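Mared Lougher
New result from our group on picking up soft plastic. Short thread.

1/ The question: a policy trained on one kind of hand usually falls apart on another. We wanted to know how much of the old training data you can keep when you swap a hand on only one side of a two-arm robot.

2/ Our method is called Cuseline. It describes each grasp by where contact happens on the object and which way the object is pulled. Finger positions are left out until the last step, when a small network fills them in for whichever hand is mounted.

3/ Training set: 339 demonstrations, all teleoperated. Bags, cloths, small bottles. The operators did every task with either arm so the data wouldn't lean to one side.

4/ We compared against Belico, our own older policy, which predicts joint targets directly. Same demonstrations, same cameras, same training time.

5/ We ran 294 test trials per method. On cloths the two are close. On thin bags Cuseline wins clearly, and most of the gap comes from the first contact. Belico tends to close early and push the bag away.

6/ Bags are hard for a dull reason. The surface is shiny and see-through, and the shape changes every time you touch it. Depth is close to useless on it – we dropped the depth channel in November and the numbers barely moved.

7/ What still fails: handing a bag from one hand to the other. The second hand often picks a contact point the first hand is already covering. Foulkes has a fix in progress that masks out the occupied area. Too early to report.

8/ View from the head camera during the bag task, multi-fingered hand on the left arm and parallel gripper on the right.

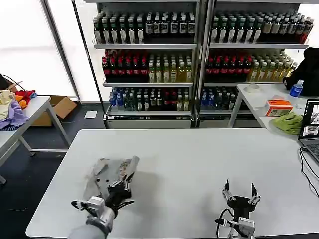 Left hand closed on the bag, right gripper open.

9/ We kept the drink shelves in view on purpose. An earlier version trained against a plain wall did worse as soon as anything was behind the table.

10/ Code and the full trial log go up under the Bundness project page once the write-up is through review. Questions about the contact labels are welcome, they took the longest to get right.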